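Regenerative braking on short urban bus routes: effect of stop spacing

Student project report, Department of Transport Engineering
Author: Danica Popescu
Last updated: September

1. Background

Energy recovery in electric buses depends on how often the vehicle slows down and from what speed. Operators tend to quote one figure for a whole fleet. The aim of this project was to find out whether stop spacing alone could account for the differences between two routes run with the same model of bus.

2. Routes and data

The Belturberg route has 16 stops and is mostly flat. The Brovoswood route has fewer stops, a long descent towards the depot and one section of dual carriageway. Logs were supplied for 237 single trips. Each log gives speed, battery current and battery voltage once per second. Trips with missing current readings were removed before analysis, as were trips that ended early.

A braking event was defined as a continuous fall in speed of at least 8 km/h. This gave 1493 events across both routes. Events below walking pace were merged with the one before, following the method in Crăciun's lecture notes.

3. Method

Recovered energy was found by integrating negative battery power over each event. It was then divided by the change in kinetic energy to give a recovery ratio. Vehicle mass was taken as the unladen mass plus a fixed load of 16 passengers. The Nomska script was used for the integration and was not altered, apart from the file paths.

4. Results

On the Belturberg route the median recovery ratio was 51 per cent. The Brovoswood ratio was lower on the dual carriageway, where drivers braked harder and the friction brakes took a larger share. On the descent it was higher, but this is partly an error of method, as potential energy was left out of the denominator. 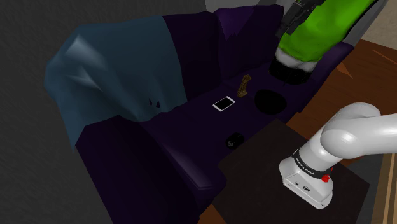
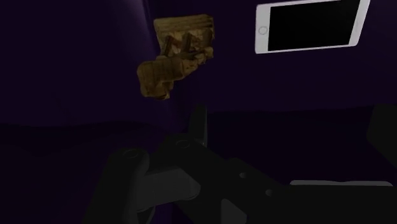 5. Limits

The fixed passenger load is the weakest assumption. A full bus at peak time carries far more kinetic energy than the calculation allows, so its ratio is overstated. Air temperature was not logged. Battery state of charge was logged but not used; a nearly full battery accepts less current, and the first trips of the morning should be treated separately in any further work.

Related projects
Depot charging and overnight tariffs
Tyre wear on electric delivery vans
Cabin heating loads in winter service

This site uses cookies to remember your settings. Accept | Manage cookies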